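Loose ends: one shopkeeper on the refill habit

24 September 2023

The owner of Kombo, a refill shop in Cestwood, would rather not be called a pioneer. "I sell dry goods out of tubs," she says. "My grandmother's grocer did that, and he didn't have a logo."

She opened in February with 59 products on the shelves. Four of them pay the rent. The rest, I suggest, are decoration. She doesn't argue. "People like seeing the odd grains. They take a photo and buy oats."

I came with doubts about the whole idea, and some of them went home with me. Isn't a customer who drives 14 miles with an empty jar doing more harm than good? "Probably, if that's all they came for. I can't follow them home and check."

And the jars themselves? Most of what I saw brought in was plastic. She shrugs. "Use what you've got. If you buy a new glass one to feel better, you've missed it."

She is less relaxed about pouring. Small, dark stuff is the worst, she says, for it sticks to the sides and gets everywhere. Her advice is to tip it into a bowl at home first, have a proper look, then fill the jar. Does anyone do that? "Around 18 people, and I could name them all."

Plendura, the chain over in Clekau, is said to be planning a refill aisle of its own. "They'll give it a year," she says, and goes back to her scales.
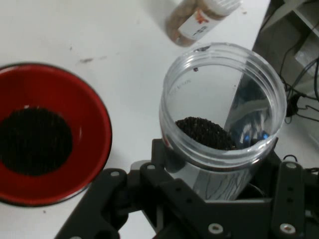

Dark granules in a red bowl and a clear plastic container.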